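分类：家居与日常物品研究 › 儿童用品 › 收纳与整理

5 毛绒玩具上桌以后：软东西的摆放、叠压与归位

图 2 浅色木桌面上的熊猫毛绒玩具，右半边搭着灰色绒面物 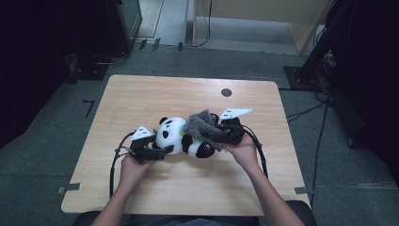
毛绒玩具收纳的时候，应该先按大小分，还是先按毛面分？

先按毛面分比较省事。长毛的和短毛的分开放，再在每一堆里把大的垫底、小的放上面，取用时翻动得少，毛也不容易被压出印子。

上面这个问题是我在 Inent 项目里被问得最多的一个，所以干脆放在本节最前头。前面几节讲的都是硬东西：积木、拼图盒、塑料餐具，它们有棱有角，放进格子里什么样，明天拿出来还是什么样。到了毛绒玩具这里，前面攒下的经验一下子用不上多少了（我刚开始写这一节的时候还挺乐观，以为换个名词就行，结果重写了好几遍）。软的东西会塌、会滚、会互相搭着，你把它往桌上一放，手一松，它自己还要再挪一下。光是“放好了”这个词，在软东西身上就得重新商量。

先交代一下材料。我们收进来的毛绒玩具一共131件，来自47户家庭，全部是家里正在用的，没有新买的。大部分是动物，熊和兔子最多，也有熊猫、大象、鲸鱼，还有几件我到现在也没认出来是什么，登记表上写的是“圆的，有耳朵”。除了玩具本身，我还把经常跟玩具混在一起的织物也算了进来，比如小毯子、绒布围巾、玩具脱下来的衣服。这一点审读初稿的同行提过意见，说题目是玩具，织物不该算。我没改。在人家家里，这两类东西就是混着的，小孩给熊盖了被子，被子和熊就成了一样东西，你要分开登记，小孩还不答应呢！

5.1 桌面，而不是箱子

讨论毛绒玩具的收纳，大家一般从箱子讲起。我想从桌子讲起。在我看过的家庭里，真正的整理动作差不多都在一个平面上完成：饭桌、书桌、床沿，实在没有就铺开一块地垫。玩具从箱子里倒出来，在平面上摊开，看一看，捏一捏，拍拍灰，再决定去哪儿。箱子只是最后那一步。

木桌面在这里有个好处，颜色浅、纹理细的尤其好用，深色的毛掉在上面一眼就看见了，线头也是。我自己以前在深色桌子上整理，觉得干净得很，换到浅色桌上才知道一只旧兔子能掉多少毛。不过浅色桌子遇到白色长毛的玩具也照样抓瞎，这时候我会垫一块深色的布。布不要太滑，太滑了玩具跟着布一起走，你按住这头它跑那头。

桌上有走线孔的话要多看一眼。毛绒玩具的小配件，像扣子、领结、蝴蝶结，掉下来以后最爱往低处滚，走线孔就是一个很好的低处。我建议整理前找个东西把孔盖住，杯垫就可以。这条建议写进了我们发给家庭的那张说明里，是说明里最短的一条，回访时记得它的人倒最多。

桌子不用太大。我原来想当然地觉得台面越大越方便，后来发现台面一大，人就把玩具全倒上来，堆成一座小山，然后站在小山前面发呆。小一点的桌面逼着你一次只拿几件，反而做得下去。Moradi 那边的活动室里用的是窄条桌，一开始大家嫌挤，用了一阵子以后再也没人提换桌子的事。

5.2 软东西的“正面”在哪里

硬东西大多有一个公认的底，杯子有杯底，盒子有盒底。毛绒玩具呢？设计的时候多半想让它坐着，可是用了一段时间，填充物往下沉，坐不住了，它就往后倒或者往旁边歪。图2里的熊猫也是这样躺着的，背和侧面着桌，圆圆的白脑袋朝左。你要是问我它的正面在哪儿，我会说脸在哪儿正面就在哪儿，跟桌子没什么关系。

这件事对收纳的影响比听上去要大。我请参加的家庭按自己的习惯把玩具放进格子，没有给任何要求，结果绝大多数人都把脸朝外放，哪怕这样放更占地方。有位家长把一只长颈鹿的脖子折了个弯，就为了让脸露出来，折完又心疼，拿出来捋直，再折，再捋。我在旁边看着，一句话也没敢说。访谈的时候问起来，说法各种各样，有人说脸朝里像在罚站，有人说朝外好找，也有人想了半天说没想过，手自己就那么放了。

从好找的角度讲，脸朝外确实有道理。毛绒玩具的身子长得都差不多，一团棕、一团白、一团灰，能把它们区分开的东西集中在头上：眼睛周围的花色、耳朵的形状、鼻子嘴巴的绣线。熊猫算是占便宜的，黑眼圈加黑耳朵，露出一个角就认得出来。熊就惨了，棕熊的后背和棕色小狗的后背，我拿在手上都认错过。

还有一类标志长在身上别的地方，我叫它“小记号”，比如肚子上的口袋、脚底的绣花、一片小小的绿叶子。图2那只熊猫中间就探出一点绿，像竹叶。这种小记号对大人没什么用，对小孩用处可大了。家里有两只差不多的玩具时，小孩认的往往就是这些地方，大人拿错一只，他摸一下就知道。我们有一组记录专门写这个，后来因为每家的叫法差得太远，没办法放进同一张表，只好留在附录里。

5.3 搭着的、盖着的、裹着的

接下来说织物和玩具的叠压，也是我这一节最想讲的部分。

毛绒玩具上面搭一件绒面的东西，在家里太常见了。灰色的、米色的、带小花的，可能是毯子的一角，可能是另一件软玩具塌下来的一部分，远看根本分不清。图2里搭在熊猫右半边的那团灰色就很典型，绒绒的，堆出好些褶，底下的黑色手脚被它遮住一部分。我拿类似的照片给几位同事看，有人说是布，有人说是玩具，还为此争了一小会儿。我的看法是，对于整理这个动作来说，先不用急着判断它是什么，先判断它跟底下那件有没有连在一起。

怎么判断呢？捏住上面那件离玩具最远的一角，慢慢提。如果底下的玩具跟着动，要么是缝在一起的，要么是挂住了。缝在一起的就当一件东西处理，挂住了就得停下来找挂在哪儿。最常见的挂法是魔术贴粘住了长毛，其次是小爪子钩进了针织的洞里，还有一种是洗标缠在一起。硬扯的后果我就不细说了，登记表里“眼睛松动”那一栏有不少就是这么来的。

搭着和裹着也要分开看。搭着的东西，一提就下来；裹着的东西，要先找到头。小孩裹玩具的手法很讲究（我是认真的），有的从脚往上裹，有的只裹肚子，露着头和脚，还有的拿长围巾绕上好几圈，最后把尾巴塞进去。我的建议是裹着的不要拆，连着一起放进箱子。参加项目之前我的想法正好相反，觉得既然要整理，当然要恢复原样，玩具归玩具，布归布。在头一批家庭里我就是这么做的，拆了一只裹得严严实实的企鹅，小主人从里屋出来看了一眼，哭了。那天剩下的时间我都在学怎么把企鹅裹回去，没学会。

所以我们改了做法。登记时加了一栏，写“同放”，意思是这几样东西是一组，不拆，一起拿一起放。加了这一栏以后登记速度慢了一点，可是回访时找不到东西的抱怨少了很多。有的组还挺大，一只大熊、一条毯子、一个小枕头，再加一只不知道从哪套玩具里来的塑料勺子。勺子算什么类？算熊的勺子。

5.4 毛面与压痕

回到开头那个问题，为什么建议先看毛面。

毛绒玩具的面料粗分下来，我用的是最土的办法：手指插进去能不能看见指甲。看不见的算长毛，看得见的算短毛，摸上去没有毛向的单独算一类，比如绒布和针织。这个办法当然不精确，可是不用工具，小孩也会做，而且他们特别爱做，经常有人把手指头插进玩具里喊“没了没了”，喊完再换一只。

长毛的怕压。压在箱底一阵子，毛会倒向一边，拿出来像是睡了一觉没梳头。轻的用手逆着捋几下就起来，重的要用宽齿梳子慢慢梳，梳之前摸一摸底布，底布硬的地方可能沾过东西，先别急着梳。短毛的不太怕压，但是怕蹭，胳膊底下、耳朵背后、屁股那几处最容易磨秃。至于那些特别光滑的绒面，压出来的褶会有一道亮印子，过几天自己会淡一些，我没有见过完全消掉的，也可能是我等得不够久。

叠放的顺序，短毛的在下，长毛的在上，织物平铺在最上面或者卷起来塞在边上。织物不要对折压在玩具中间，那样每抽一件都要带出一截，抽着抽着整箱就乱了。卷起来的织物立着插在箱子一侧，还能挡住软东西往那边倒，一举两得，这招是从一位家长那里学来的，我现在自己家也这么放。

收纳盒的选择，我不想写成产品评比，只讲讲用过的感受。项目里统一发的是 Cadosent 的布盒，侧面软，装得太满会鼓肚子，好处是小孩撞上去不疼，拎起来也轻。有些家庭原来就有 Fania 的抽屉式盒子，侧面硬，装得整齐，抽屉关的时候要留心有没有夹住耳朵和尾巴。夹耳朵这件事听起来好笑，可是真的很常见，长耳兔是重灾区。我的做法是关之前用手背在抽屉口抹一下，把冒头的都按下去，熟了以后一秒钟的事。

装多满合适？我给家庭的说法是，手掌平放进去，盖得上盖子，就行。这个标准也很土，用厘米写过一版，发下去没有人量。

5.5 归位：谁来放，放回哪里

整理完摊在桌上的东西，总要回到一个地方去。硬东西归位讲的是格子和标签，软东西的归位我觉得更像安排座位。

我们试过两种做法。一种是每个玩具有固定的位置，盒子上贴照片；另一种只分区，床上区、箱子区、架子区，进了区就算归位，区里怎么摆随便。试了5周，固定位置的做法在开始那几天很好看，后来就慢慢散了，照片还贴在那里，盒子里已经换了别的。分区的做法从来没好看过，但是一直没散。我自己性子急，喜欢好看的，写这一段的时候多少有点不甘心。

分区也有麻烦的地方。床上区会长大。小孩每天晚上挑一件上床，第二天早上没有人挑一件下来，日子一长，床上区就把枕头挤到墙边去了。有的家庭规定上一件下一件，执行得最好的那家，是让小孩自己决定谁下去，下去的那位要被郑重地送到架子上，面朝房间坐好。你看，又回到脸朝外了。

架子区适合坐得住的玩具，坐不住的放上去，晚上会掉下来，“咚”的一声其实不响，但是小孩会醒。坐不住的可以让它靠着，两件互相靠着比一件靠墙稳，前提是毛面要粗一点，滑面的靠滑面的，两件一块儿溜下来。躺着放的玩具在架子上最稳，也最占地方，像熊猫这样头圆身子胖的，侧过来躺又比仰着躺省地方，头底下空出来的那一小块正好塞一只小的。

还有一类东西我一直没想好放哪儿，就是掉下来的配件。领结、扣子、松掉的一只眼睛，大家舍不得扔，又不马上缝，最后统统进了厨房某个抽屉。我们给每家发了一个小布袋，建议挂在玩具箱的把手上，配件掉了就往里丢。回访时布袋都还在，里面装的东西嘛，有橡皮筋，有电池，有半块饼干，也有几个领结。

5.6 几处没做好的地方

有些毛病我自己先说了。首先是季节，我们入户主要在1月，家里毯子、围巾本来就多，织物和玩具混放的情况很可能比夏天多，本节关于叠压的讨论要带着这个前提去看。夏天的材料我手头没有，想补，还没排上。

其次是我登记时对颜色的写法前后不一致。灰、浅灰、银灰、“洗旧了的白”，在不同的表上混着用，后来统一的时候只好全部并成灰。如果有人想拿这批材料去研究颜色，请不要，真的，会被我坑到。

再有，坏了的玩具记录得太简略。表上只有“完好”和“有损”两格，可是一只掉了点毛的熊和一只填充物露出来的熊，整理起来完全是两回事，前者随便放，后者得先缝，缝之前只能单独装袋，不然棉絮粘得到处都是，尤其喜欢粘绒布。下一轮的登记表已经把这两格拆细了。

清洗我在这一节没有展开，留到第6节。只先提醒一句，刚洗过的玩具外面摸着干了，里面的填充物未必，捏紧了再放到脸上贴一贴，觉得凉就再晾晾，别急着进箱子。厚的地方像脑袋和肚子干得最慢，手脚早就蓬起来了，脑袋还沉着呢，晾的时候隔一阵给它翻个面。

本节登记表样张、“同放”栏的填写说明以及发给家庭的那页纸，放在附录 B。

联系与勘误：Inent 项目组 ｜ © Inent 版权所有，转载请注明出处 ｜ 返回顶部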